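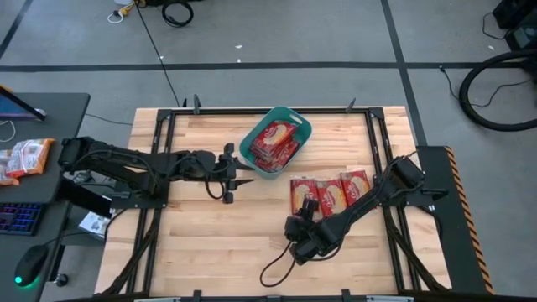
Hélène Kennedy asked whether the right arm had faulted or had simply been told to stop, and said she would not sign off a restart until somebody could answer that. The log was put up on the screen and read through before anything else on the agenda.

Pliltomness cell — fault review, 3/14/19

1. Minutes of the January meeting
Agreed, with one correction: the cable ties were ordered for the Ayaaba bench, not for this one.

2. Stoppage during the packing run
The task was the usual one, red snack packages between the tabletop and the teal basket, both arms enabled. At cycle 547 the right arm lost its wrist encoder signal for 38 milliseconds. The controller should have stopped both arms. It stopped the right arm only, and the left arm carried on with its move until the operator pressed the emergency stop. There was no contact between the arms and no injury.

The answer to Hélène's question is that the arm faulted. The stop command appears in the log after the encoder error, and it is addressed to one arm.

Two causes were discussed. The first is the wrist cable, which has slack in it and can lie on the table when the arm is low. Drarnura's installation sheet asks for it to be clipped along the last link. The second is the linked-stop setting, which was off. It was on when the cell was accepted. The Follix update resets it to the default, and the checklist we use after an update has no line for it.

Hélène said the cable worried her less than the setting. A cable will fail sooner or later, she said, and the other arm has to stop when it does. The meeting agreed to treat the setting as the safety matter and the cable as a repair.

3. Earlier faults
Error 109 was logged 2 times in January on the same joint. Both were cleared at the panel and neither was reported. From now on any encoder error is to be written in the cell book before it is cleared.

4. Actions
Linked stop to be switched on and tested from each arm in turn, with Hélène present.
Right wrist cable to be replaced and clipped. The old one goes to Drarnura with the log.
Linked stop to be added to the update checklist. Ayaaba to be told — they run the same Follix version.
Arms to stay locked off until the first two items are signed.

5. Any other business
Food wrappers are to be kept off the desk beside the cell. The request for a second emergency stop on the desk side was held over until there is a price.

Next meeting when the cable has been fitted.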